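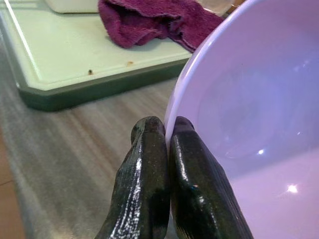 The plastic mixing bowl is a wide, open kitchen vessel used for stirring, soaking, rinsing, marinating and, in most homes, holding whatever has no other place to go. It is lighter than steel, cheaper than glass and more forgiving of tile floors than either. The Falstead household glossary lists it under "basin, small," a classification that has pleased no one who cooks.

Bowls of this type are usually sold in nesting sets of 3, of which the middle one is the first to vanish. The Dalico pattern, introduced one December at the Lumbao works, holds 1085 milliliters and weighs 218 grams. Its pastel colors were meant to tell the sizes apart. Buyers preferred all of theirs in lavender, and the system was dropped.

A rolled rim adds stiffness and gives the hand something to hold. Many models stand on a low foot ring, which keeps the base off the counter and collects dishwater with great loyalty.

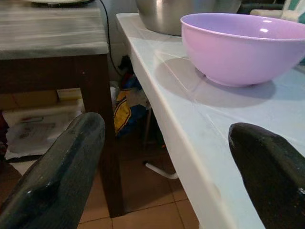
Can a plastic mixing bowl be used for hot food?
It depends on the plastic, so check the maker's mark on the base and let boiling liquids cool before pouring them in.

Steel remains the usual rival. The Sukadura kitchen survey of some 400 homes found both kinds in nearly every one, generally stacked together, with the one wanted at the bottom. Plastic holds on to turmeric and the smell of onions; steel holds on to dents.
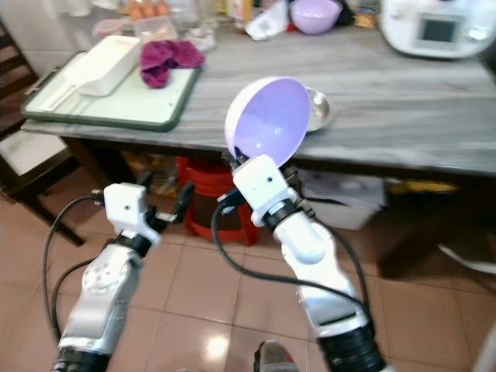
Lavender bowl tilted above a marble-patterned table, with a second one farther back.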